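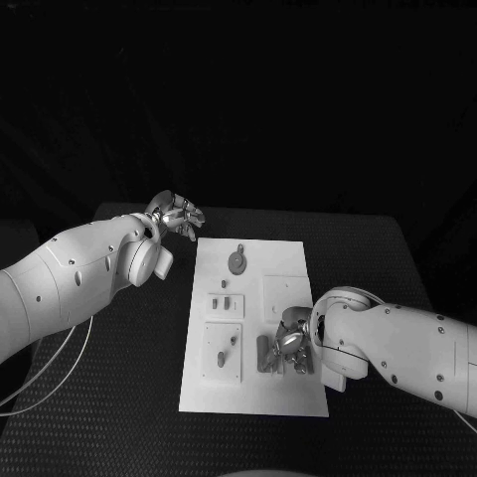 Moroswood 10-Mile Race Report

18/11/2021

The Moroswood 10-mile road race was my second event of the season and the first in which I had set a firm time goal. Training for the preceding weeks had followed a schedule of 25 miles per week, with one long run and one session of hill repeats on the Plarden road.

Registration opened early at the Drundadik building, and bib collection was orderly. Runners were released in two waves. I was assigned to the second, which left time for a proper warm-up on the side street.

The Course

The first two miles descend gently toward the river, and it is easy to run them too fast. I held back as planned. The climb to Plarden begins shortly after mile four and continues for most of a mile. My pace dropped there, as expected, and I recovered it on the return along the rail path. Water was available at 2 stations; a third near mile eight would be welcome.

Results

My finish time was 1:27:40, against a goal of 1:30. The final mile was my fastest. I experienced some tightness in the left calf during the evening and have scheduled three days without running.

Next Steps

I have entered the Prajapati 10K in December. Weekly mileage will remain unchanged until then, with the hill session replaced by shorter intervals on the track. A revised training table will be posted on this site once the race start time is confirmed.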